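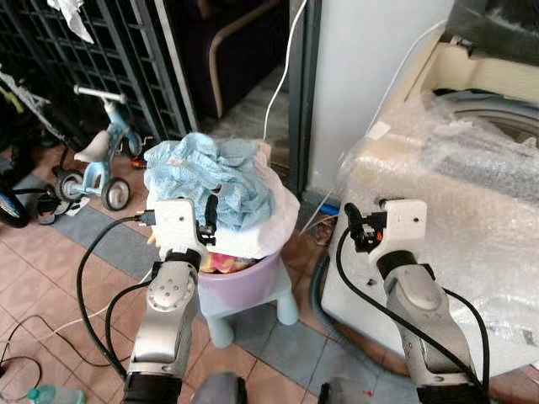
Laundry station, both arms, washer on the right still in bubble wrap

Ticket 1645, purchase hold, Holtby arm pair
Opened by: Analyn Macapagal
Status: waiting on vendor

Brelano quote has spare grippers at 728 each, budget line says 900 total. Need two. Doesnt fit.

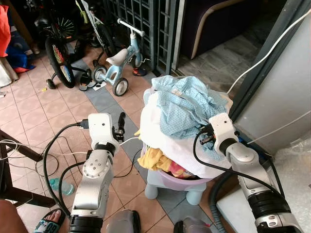
Also need cable clips, black leads run across the tile up to the left arm. Not on the quote. Asked Hervieu for a price, no answer yet.

Update: Arevbridge says 4 weeks lead time. Can we move one gripper to the October order? Pls confirm before I resubmitt.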